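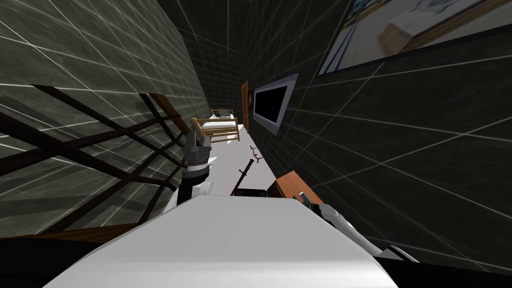

Jolteo Rooms 2 — Gallery

Jolteo Rooms is a set of furnished indoor spaces for testing two-armed mobile robots in simulation. Trovside builds and sells it as a download for teams that already have a robot model and need somewhere to put it. This page covers the Long Bedroom, which is room 11 of 17 in the current release. The other rooms have their own gallery pages, linked from the menu.

The view is rendered live from the robot's side of things. What you get in the download is the same room with the same furniture. Nothing has been retouched for the website.

The robot
Our stock robot has a white rounded body and two arms with gray grippers. It comes with the set, already placed in the room, with the arms free to move. You can delete it and load your own. Most customers do that on the first day, and the room doesn't care which robot is in it.

At the table
The right gripper is at the edge of the brown table, up against the wood. The table stands along the foot of the right-hand wall. Its surface and edges are solid for contact purposes, so a gripper stops where you would expect it to stop. Friction is set per object and can be changed in the room file.

Left arm
The left gripper points up and off toward the far end of the room. Each arm is driven separately and takes its own target. If you only need one, park the other and leave it out of your script.

The floor
One pale strip of floor runs the length of the room. It is a narrow room and was built that way on purpose. A wide base has to plan its turns well before it gets to the bed. Teams working on navigation tend to pick this room first, and teams working only on grasping tend to skip it.

The bed
Light wooden frame with slats and rails, white bedding, small dark pillow. The bedding is a fixed shape in this release — it does not fold or drape. The pillow is a separate object and can be picked up. Soft bedding is planned for the next version and will be a free update for anyone who has bought this one.

Stand and floor items
The thin black stand has a slender pole and short crossbars, and a low black box sits at the bottom of it. There is also a small pinkish-purple item lying nearby. Thin parts like these are hard on depth sensors and hard on path planners. You can turn the whole group off with a single setting if you want a clear run down the middle.

Wooden lattice
Dark brown crossing beams along the lower part of the left wall. The lattice throws shadows on the wall behind it, and those shadows move when you move the lights. Two customers asked us to remove it and a good many more asked us to keep it. It stays in by default.

Television and picture
Both are on the right wall. The television screen is plain black and can be given any still image you like. The framed picture is a flat texture and can also be replaced. Neither one reacts to being touched.

Door
Narrow brown door in the end wall, next to the television as you look down the room. It is closed at the start of every run. The hinge works and the handle can be gripped, although the space between the door and the bed frame is tight.

Walls and ceiling
Dark gray with a white grid. The grid is our default finish and it carries on overhead. It helps when you are checking camera setup, and it is the first thing people change. Painted and papered finishes are in the materials folder. We show the grid in the galleries so that all of the rooms can be compared on the same basis.

What the download includes
The room file, all furniture as separate objects, the stock robot, the materials folder and a short written guide. There are also 400 saved starting layouts, with the small items moved around from one to the next. Layouts load by number, so a test can be repeated later with everything back in the same place.

What it runs on
The set loads directly into Omex. For other simulators, use the converter in the tools folder. Object positions and contact shapes come through the converter without changes. Light settings do not always come through, and you may need to set them again by hand.

Hegazy objects
The Hegazy household pack adds loose things for the table and the bed, such as cups, books and folded towels. It is sold separately and works with every room in the set. None of it is used in the view on this page.

Licenses
One license covers one team at one site. Renders made with the rooms can be used in papers, talks and product pages. The room files themselves cannot be passed on. Schools and universities pay the lower rate listed on the order page.

Next room: Kitchen with Island
Previous room: Small Office
Back to all rooms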